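从Zakora坐区间车到Valdebenito，住四晚：交通与费用记录

出发前查到的资料大多过时，我按实际行程重记一遍。

区间车每天5班，末班车在天黑前发出。车票不分座位等级，单程1,709，只能在站内窗口买，线上渠道查得到时刻但不能付款。行李放车底，上车时领一张纸牌，下车凭牌取。路面前半段平整，过了Sakia岔路口以后是碎石路，车速明显下降。

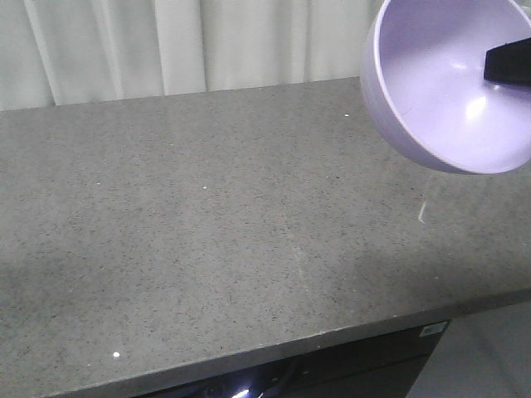 有读者留言提醒，Sakia岔路口也可以上车，但司机只在有人下车时才停，旺季等不到位置的情况很常见，最好还是回始发站。这一点我没有验证，先记在这里。

住宿订在老城墙外，走到集市两个路口。选城外的理由很简单：城内巷子不通车，拖箱子走石板路费时。房间带厨房，早餐和晚餐自己解决，午餐在外面吃。集市上午摊位较全，下午以干货和香料为主。价格多数不标，问两家再买即可。

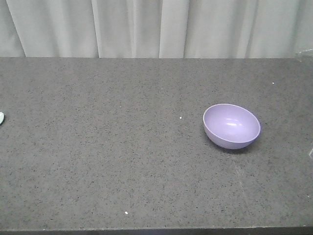 城墙步道

步道从北门起，逆时针走完一圈，中间有一段封闭维修，需要下到街面绕行，再从西侧台阶上去。护栏偏低，风大时不建议靠外侧走。指示牌的里程与Utotell离线地图对不上，我以地图为准。西段傍晚顺光，适合看河谷；东段被民居遮挡，视野一般。

返程票建议提前一天买。四月是当地的节期，据窗口说会临时减班，具体以站内告示为准。

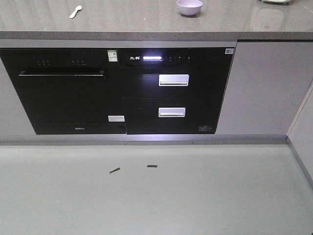

Valdebenito住处，厨房台面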